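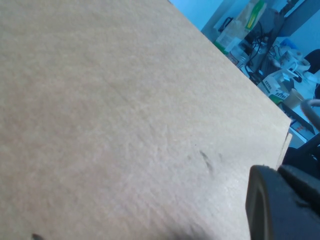

Talks / Speaker notes

Slide 9. Can it do the boxes yet?

Start slow here, people are still reading the slide. A side of cardboard fills almost all the wrist view. The gripper finger is low on the right, and the desk with its cables and paper cup is only a strip behind.

Ask the room: where would you hold it? Wait for 2 answers.

Then the numbers. At Clonside we made 1435 tries with cardboard, and 324 ended without help from a person. I think this is honest to show. Say "not yet" — do not say "soon".

Small scuffs and creases are easy for us to read. For the Plunutow software they are still difficult.

Thank Morven Rankin for the counting. If Trinidad Valdebenito is in the room, give her the question about shop floors. Next slide: folding towels.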